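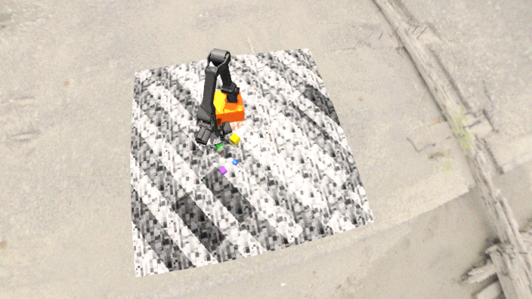
Chapter 4
Waiting in Line

Most people believe they are good at picking the fast line at the grocery store. Most people also believe they are above-average drivers, and the two beliefs are held with the same evidence.

This chapter is about queues: why they form, why they grow so quickly once they have formed, and why the one next to yours keeps moving. You will need the averages from Chapter 2 and a willingness to remember the last time you mailed a package.

We begin at the Skollier ferry office, which sells tickets from a single window. On a busy Monday the clerk, Selorm Tetteh, can serve 504 passengers if they arrive evenly and know where they are going. They do neither. In November only 352 turned up on a typical Monday, leaving Tetteh idle for almost a third of the day, and the line still reached the parking lot by 8 a.m. The manager bought a bigger doormat.
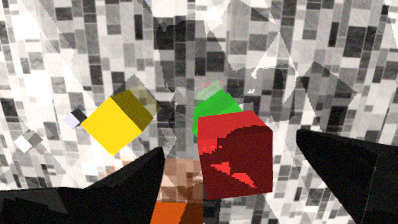 The trouble is that idle time can't be saved up. A quiet hour after lunch does nothing for the people who stood outside at breakfast. When arrivals are uneven, a server who is busy 97 percent of the time will have a very long line indeed, and adding a little more work makes it far longer. Managers tend to look at that 97 and see a job well done. Customers have another view of it.

Magdalini Triantafyllou ran into the same problem at the Karamanlidis bakery, where she kept two counters with a line at each. She merged them into one line feeding both. The bread was no faster, but a customer stuck behind a disputed cake order could now be served by the other clerk. Complaints fell. A few regulars complained about that.

Section 4.1 defines arrival rate and service rate. Section 4.2 treats the single window, and Section 4.3 the shared line. Readers in a hurry may skip to 4.3, though they should expect to find others there ahead of them.

Key terms: arrival rate, service rate, utilization, shared line, balking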